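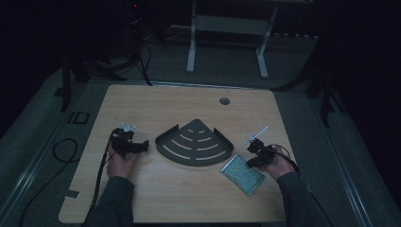

Corner shelf, bench check and fitting notes
November, Rornley workshop, start 14:10

Part under review is the dark gray quarter-circle shelf from the Jernness bathroom set. Raised rim on the two straight edges, curved lip at the front, four rows of arc slots getting wider toward the lip. Worked on the oak-grain table with the point of the shelf facing the far edge.

Dimensions
Straight edge, corner to lip: 22 cm on both sides. Drawing agrees. Checked the angle between the straight edges against the steel square, no light showing along either leg.

Flatness
Laid on the table and pressed at the point, then at each end of the lip. Slight rock at one end. Turned the shelf over and found a molding nib on the underside. Trimmed it with the flush cutter and the rock is gone. Add to the incoming check for the rest of the batch (24 pieces, Ranalach carton).

Drainage
Poured 600 ml over the shelf in the sink, level, in one go. Cleared through the outer rows first. A film stays in the innermost row, where the slots are narrowest, and has to be shaken out. Tilting the shelf slightly toward the lip helps a little. Would not change the slot pattern for this, but the fitting sheet should say to mount level or a hair low at the front – never low at the point, or water sits against the rim.

Load
3,000 g in bags, spread over the slotted area, left for the afternoon with the two straight edges supported. No crack, no whitening at the slot ends. Lip sag was too small to read with the ruler. Repeat with the dial gauge before anything goes on the data sheet.

Cleaning
Soap residue collects in the inside corner of the rim. A cloth does not reach it, a bottle brush does. The slots wipe clean from the top except the innermost row.

Open items
– Adhesive pads: Tôn sample not tested yet. Needs a tile panel, and the one on the rack still has old silicone on it.
– Ask Jernness whether the underside nib is a gate mark or damage to the mold.
– Second load test with the weight at the lip only.
– The small rectangular mesh pad with the teal-blue grid or dotted texture is not part of this set. Log it separately.

Stopped 17:30. Shelf bagged and back in the carton, trimmed side marked with pencil.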